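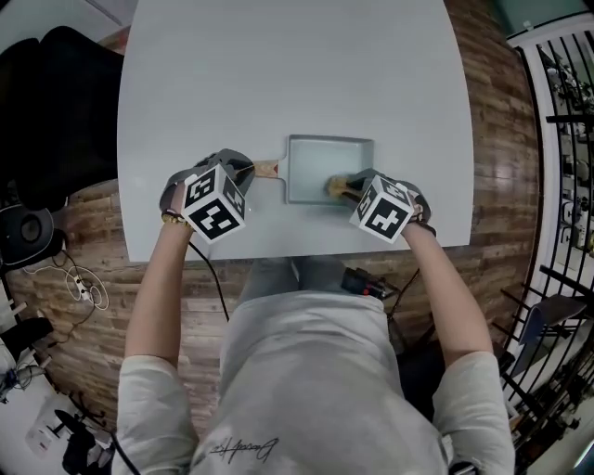

Home Projects Reports Archive Contact

Settled dust in shared study rooms: a comparison of two floor coverings

Milagros Carrasco, Kenta Arai
Supervisor: Cyrill Baumgartner
14 shares 3 comments

1. Background

Dust that settles indoors is a mixture of skin flakes, textile fibres, soil and soot. The proportions depend on how a room is used and on what covers the floor. The student residence at Fonport has study rooms of two types, carpeted and vinyl, with the same floor area and the same ventilation rate. This made a direct comparison possible without correcting for room volume.

2. Method

Glass collection plates were placed on shelves at a height of 75 cm, away from windows and radiators. Each plate was weighed before exposure, left uncovered through January and weighed again. A total of 188 plates were recovered in a usable state. Plates with visible fingerprints were rejected. Weighing was done in the Tisholm laboratory on a balance lent by Renato Ulloa, after the plates had stood overnight at constant humidity.

Fibre content was estimated under a low-power microscope. Two readers counted each plate separately, and the mean was used. Where the readers disagreed by more than a tenth, the plate was counted again.

3. Results

Carpeted rooms gave a higher settled mass than vinyl rooms on every floor of the building. The difference was largest on the ground floor, next to the main entrance, and smallest on the top floor. Fibres made up most of the count in carpeted rooms. In vinyl rooms mineral grains were more common, and the plates varied more from one another.

4. Discussion

The ground floor result probably reflects soil carried in on shoes – the entrance mat was missing for part of the period. Cleaning times were not recorded, and this is the main weakness of the study. Lai-ching Kwok pointed out that shelf height may also favour light fibres over heavier grains. A second set of plates at floor level would test this.

5. Further work

Repeat in summer with windows open. Record cleaning times.

Previous report Next report Back to top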